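Ruvby Handheld Garment Steamer: Three Months In

I have owned exactly one iron in my adult life and I used it mostly for fusing those little plastic bead crafts with my niece. So when I say I've been steaming my clothes since April, please understand that this is a huge personality change for me. 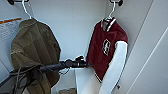
I bought the Ruvby because my old approach (hang it in the bathroom, take a long shower, hope) quit on me right before a wedding. The dress was a sort of crepe thing, it had been folded in a suitcase overnight, and no amount of bathroom fog was going to fix it. I ended up borrowing the hotel's iron and leaving a shiny patch on the hip. I ordered a steamer from my phone during the reception.

I went back and forth between this one and the Simex, which is the one everybody seems to have. My sister has the Simex and swears by it. It's lighter, and it folds up, and it comes in a really pretty blue. But the tank on hers is tiny and she's always running back to the sink halfway through a pair of pants. The Ruvby holds 300 ml, which got me through two shirts and a linen skirt on one fill the first time I tried it. That sold me!

Okay, so setup. There isn't any, really. You pull off the tank, fill it, click it back on until it snaps (make sure it snaps – mine didn't once and I had a very wet sock) and plug it in. The light blinks while it heats and goes solid when it's ready. The box says 30 seconds. I timed it on my phone and got closer to 40 with cold water, and I'm not going to fight anyone over ten seconds.

Steam is strong. There are two settings and I've used low maybe twice, both times on a silky blouse I was nervous about. On high it takes the creases out of cotton with a couple of slow passes, as long as you pull the fabric tight at the bottom with your other hand. Going fast does nothing. I spent my first evening waving it around like I was spray painting a fence and wondering why my shirt looked the same, only damper.

Where it really shines is anything with structure that you'd never want to put on an ironing board. Blazers, lined coats, that kind of thing. I did a wool coat that had been squashed on a shelf since last winter and the collar finally sits down again. It also took most of the restaurant smell out, which I wasn't expecting. Curtains too! I did the bedroom ones while they were hanging and only had to refill once, though my arm was dead by the end.

Which brings me to the weight. It's 700 grams empty. That sounds like nothing until it's full of water and you're holding it at shoulder height for ten minutes. If you have bad wrists or a cranky shoulder, go handle one in a store first. I switch hands a lot and do the long pieces in two rounds.

Other things that bug me:

The cord is too short. I can reach the back of the bedroom door from the outlet and that's as far as it goes. I use an over-the-door hook from Kouris (sturdy, padded on the back so it doesn't chew up the paint) and shove everything onto that. If your outlets are in silly places like mine, measure before you buy.

It spits. Not a lot, and mostly if you tip it too far forward or start before the light goes solid. On cotton who cares, but on the silky blouse I got three little water spots that took all day to fade. Now I always give it a few puffs into the air first.

The fabric brush that clips on the front is kind of useless. It came off in my hand the second time I used it. For lint and cat hair I still use my Judaleo roller, and I do that before steaming, or the hair just sort of mats down.

And it won't give you a crisp crease. If you need sharp pleats or a dress shirt that looks like it came out of a package, you still want an iron. My husband's work shirts come out looking perfectly fine and a tiny bit soft around the placket. He's never once complained, but then he used to wear them straight from the dryer.

Cleaning has been easy so far. We have hard water here and the manual tells you to use distilled, so I keep a jug in the laundry room and try to remember. When I forget, I get little white flecks on dark stuff. They brush off. I've descaled it once with the vinegar method and it smelled like a salad for two fills afterward.

Would I buy it again? Yes, I think so, at the sale price anyway. I'm giving it 4 out of 5, and the missing star is for the cord. If they come out with a version that has another three feet on it I'll be first in line, and my sister can have this one for her guest room.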